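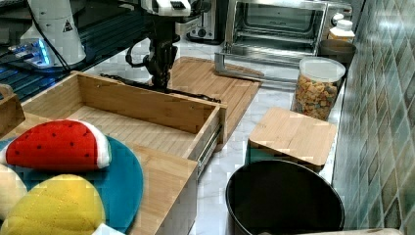

Janvier, cahier d'atelier, budget équipement

Repris ce matin la liste d'achats pour le deuxième poste cuisine, avec les devis de Gradberg et de Villovard côte à côte. Le gros de la discussion porte toujours sur les préhenseurs : Gradberg propose un modèle à doigts articulés, Villovard une pince parallèle simple, nettement moins chère, avec les mors livrés en double. Sur le poste actuel on travaille avec des doigts articulés, et le tiroir ouvert devant la planche à découper montre assez bien la place qu'il faut prévoir : la main doit pouvoir descendre derrière le bord du tiroir sans buter sur la planche, et le câble noir qui fait une boucle sur le côté gauche compte dans l'encombrement. Aucun des deux devis ne donne l'encombrement câble compris. À demander par écrit.

Point câbles. La gaine souple n'est chiffrée nulle part. Chez Gradberg elle est en option, chez Villovard elle n'existe pas au catalogue et il faudrait passer par Dudás, qui fait de la gaine au mètre. Je mets une ligne « câblage et passage » dans le tableau, même vide pour l'instant, sinon on va encore l'oublier et la prendre sur les consommables.

Tiroirs. Emiliano Montes voudrait commander 4 caissons identiques pour pouvoir en changer sans arrêter les essais. Je suis d'accord sur le principe, moins sur le modèle. Le bambou va bien, le fond à lattes aussi, mais je préférerais que les coulisses soient achetées à part, en métal, avec une référence qu'on puisse recommander. Les caissons en kit arrivent avec des coulisses sans marquage et on ne sait jamais ce qu'on remonte. À voir si Pretodix accepte de vendre le caisson nu.

Plan de travail : pour le deuxième poste, pas de marbre. Trop lourd pour le châssis prévu et trop cher à découper si on déplace la base du bras. Un panneau stratifié clair suffira. Il faudra par contre garder une teinte proche, Emiliano y tient pour comparer les deux postes. Même question pour la crédence : on peut reprendre un carrelage brillant en losanges ou s'en passer. Les reflets font partie de ce qu'on veut garder, donc je laisse la ligne, avec une surface réduite.

Petit électroménager et accessoires : un four de table en inox, porte vitrée, boutons à droite comme celui qu'on a. Une marmite noire, des bocaux transparents à couvercle blanc, deux planches. Les aliments en peluche, on en reprend un lot, ils ne coûtent presque rien et se rangent mal, prévoir une caisse avec poignée découpée. Tout cela sur le budget consommables, pas sur l'équipement.

Délais annoncés : 5 semaines chez Gradberg, 19 jours chez Villovard pour la pince seule. Le bras n'est pas concerné, il est déjà réservé. Si on prend Gradberg, le montage du poste commence sans préhenseur, ce qui n'est pas très grave – on peut faire le châssis, les tiroirs et l'arrivée électrique pendant ce temps.

Ma préférence à ce stade : Gradberg pour le préhenseur, avec 2 jeux de doigts de rechange sur la même commande. Villovard en solution de repli si le prix de la gaine fait déborder la ligne. Emiliano penche plutôt pour l'inverse, il trouve que la pince simple suffirait pour les tiroirs et la planche. On en reparle quand les réponses sur l'encombrement seront arrivées.

À faire :
– relancer Gradberg (encombrement avec câble, prix des doigts)
– demander à Dudás un prix au mètre
– appeler Pretodix pour le caisson nu
– mesurer la course du tiroir sur le poste actuel et la noter ici

Accueil Cahier Achats Postes Contacts

3 commentaires

Cahier d'atelier, usage interne – Haut de page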